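Nevside releases Fellar 2.8 with batch metadata editing and rights fields for image libraries

January 28, 2020 – Nevside, the developer of desktop software for managing picture collections, has released version 2.8 of Fellar, its cataloguing and metadata editor. The release adds batch editing of copyright and contact fields, a rewritten import module and support for shared keyword lists. It is available now to all licence holders.

Fellar reads and writes the information stored inside image files, including the creator, credit line, usage terms and caption. Earlier versions could apply a template to one folder at a time. Version 2.8 applies templates to any selection, across folders and drives, and writes a log of every field changed. Fields that already hold a value are left alone unless the user chooses to overwrite them.
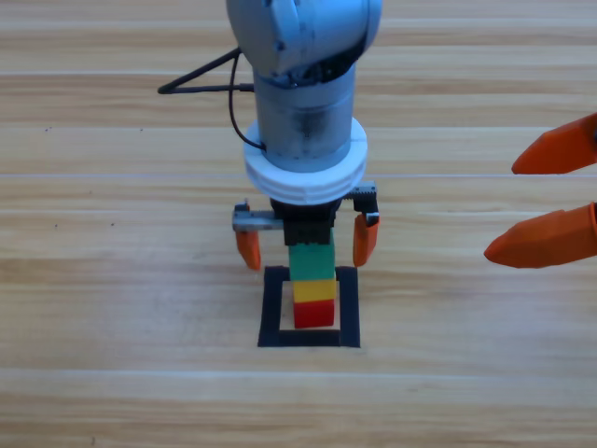

Import and duplicate handling

The import module now compares files by content as well as by name. Files with identical image data but different metadata are listed together, and the user can merge the fields, keep one copy or keep both. Raw files and their JPEG versions are treated as a pair by default. Pairing can be turned off in the import settings.

In-house tests used a set of 2809 mixed files held on a network drive. Import time fell by nearly half compared with the previous version. Times on other systems will depend on drive speed, network load and preview size.

Shared keyword lists

Two or more users can now work from the same keyword list, stored as a plain text file in a shared folder. Changes appear the next time the list is opened. A term can be marked as locked, in which case it can be applied to images but not renamed or deleted. Synonyms are stored with the parent term and written to the file only on export.

The lists were developed with Cuta, a picture library that supplies images to publishers of school books and trade magazines. Cuta tested the feature from December on its technology and manufacturing collections – the sections with the largest number of overlapping terms – and its keyword structure is included with Fellar as a starter list.

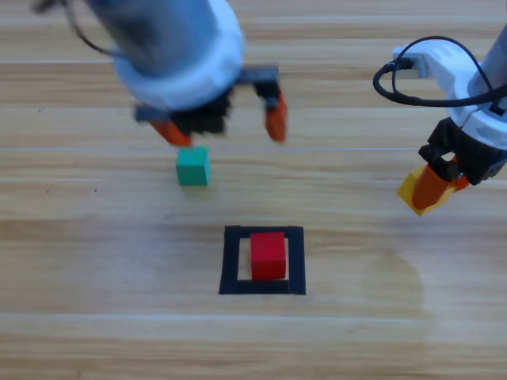

Two robot arms above a wooden tabletop, with a small teal-green cube. Photo: Khương / Cuta

Export presets

Export presets can now remove location data and camera serial numbers while keeping the copyright and credit fields. Each preset can be tied to a destination folder. A warning is shown if the creator field is empty at the time of export.

Availability and requirements

Fellar 2.8 is a free update for holders of a version 2 licence. Users of version 1 can upgrade at a reduced price through their account page. The software needs a 64-bit operating system and 8 GB of memory. Existing catalogues are converted when first opened, and a backup of the old catalogue is saved in the same folder. Converted catalogues cannot be opened in earlier versions.

About Nevside

Nevside develops cataloguing and metadata software for photographers, archives and picture libraries. Press copies of Fellar and a full list of changes are available from the Nevside press office on request.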